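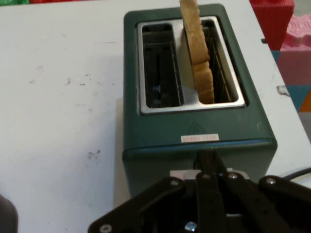
Un grille-pain à deux fentes, une tranche de pain.

COMMUNIQUÉ DE PRESSE

Truvden ouvre à Mustitz un petit déjeuner de quartier qui refuse obstinément de devenir un brunch

Mustitz, septembre – La coopérative Truvden inaugure ce mois-ci le Comptoir Quinlan, une salle de petit déjeuner de 47 places installée au rez-de-chaussée de l'ancienne bonneterie Fondesetti. On y servira du pain grillé, du beurre, de la confiture, du café et du thé, de 6 h 30 à 11 h. À 11 h, on fermera. Les personnes souhaitant déguster des œufs bénédicte à 14 h trouveront leur bonheur dans la quasi-totalité des autres établissements de la ville.

Le projet part d'un constat assez peu glorieux : dans le quartier de la bonneterie, il est devenu plus facile d'acheter un bol de graines germées à neuf euros que de manger une tartine assis. Les deux derniers cafés qui ouvraient avant 8 h ont fermé, l'un au profit d'une agence immobilière, l'autre au profit d'une seconde agence immobilière. Les équipes de nuit de l'hôpital voisin, les conducteurs de bus et les parents d'élèves en avance se partagent depuis un distributeur automatique dont le potage à la tomate jouit d'une réputation solide, dans tous les sens du terme.

Une carte qui tient sur une soucoupe

La formule de base comprend trois tartines, une boisson chaude et le droit de ne pas parler avant la deuxième gorgée. Elle est proposée à un prix unique, affiché à l'entrée, sans supplément pour le beurre. Le pain vient du fournil coopératif de la rue basse : un pain de campagne au levain, un pain de mie et, le matin où le boulanger est de bonne humeur, un seigle. Les confitures sont préparées sur place à partir de fruits déclassés par les maraîchers du canton, c'est-à-dire de fruits dont la forme a déplu à quelqu'un.

Un premier stock de 500 pots a été mis en cave pendant l'été. La prune domine largement, l'abricot a souffert de la grêle et la rhubarbe, comme chaque année, s'est présentée en quantité déraisonnable. Les amateurs de rhubarbe sont invités à se manifester.

« On m'a demandé quel était notre concept. J'ai répondu que c'était le petit déjeuner, et il y a eu un long silence au téléphone », raconte Deirdre Ó Conaill, directrice du Comptoir Quinlan. « Nous avons reçu une proposition très détaillée pour une carte de toasts à l'avocat. Elle cale aujourd'hui la table du fond, qui boitait. »

Le degré de grillage, question sensible

Une dégustation préparatoire a réuni des habitants du quartier au printemps dernier. Elle devait départager les pains ; elle a surtout révélé des désaccords profonds sur la cuisson. Une partie de l'assistance défend une tranche à peine tiédie, une autre exige une croûte franchement brune, et un petit groupe, mené par un ancien tourneur, considère que le pain ne devrait pas être grillé du tout. La direction a renoncé à trancher. Chaque table pourra donc griller son pain elle-même, et en assumer les conséquences devant ses proches.

Côté café, la maison s'en tient à la cafetière filtre. Pas de mousse décorée, pas de notes de bergamote signalées à la craie. La tasse est resservie une fois sans question. La troisième demande fait l'objet d'un regard, puis d'une tasse.

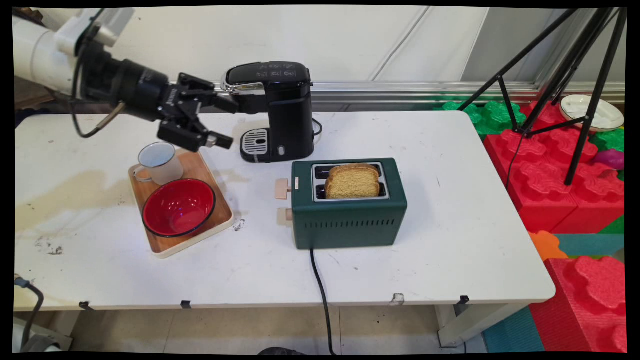 Un bâtiment qui a connu les chaussettes

La bonneterie Fondesetti a produit des bas, des chaussettes et, durant une période que ses archives évoquent avec pudeur, des genouillères chauffantes. Le bâtiment était vide depuis onze ans. Les travaux ont conservé la verrière, les poteaux de fonte et l'horloge de l'atelier, qui avance de trois minutes et que les anciennes ouvrières ont demandé à ne pas voir réparée. L'isolation, l'électricité et les sanitaires ont été refaits. L'escalier d'origine mène à une salle prêtée aux associations l'après-midi, chaises comprises, à condition de les remettre en place.

Le Comptoir emploiera cinq personnes en contrat à durée indéterminée. Les horaires sont matinaux, ce que les candidats ont tous déclaré adorer lors des entretiens. La coopérative dressera un premier bilan de cet enthousiasme au cœur de l'hiver.

Informations pratiques

Comptoir Quinlan, ancienne bonneterie Fondesetti, entrée côté cour, Mustitz.
Ouvert tous les jours de 6 h 30 à 11 h. Sans réservation.
Salle accessible de plain-pied. Chiens admis s'ils ont déjà mangé.

La presse est conviée à une visite des lieux à 7 h précises, heure de l'horloge. Du café sera servi. Les demandes d'accréditation, d'entretien et de rhubarbe sont à adresser au service de presse de Truvden, à l'attention de Deirdre Ó Conaill.

À propos de Truvden

Truvden est une coopérative d'habitants qui remet en service des locaux vacants à Mustitz. Elle gère déjà un lavoir transformé en atelier de vélos et une ancienne perception où l'on apprend désormais l'accordéon, à la satisfaction générale des voisins du trottoir d'en face.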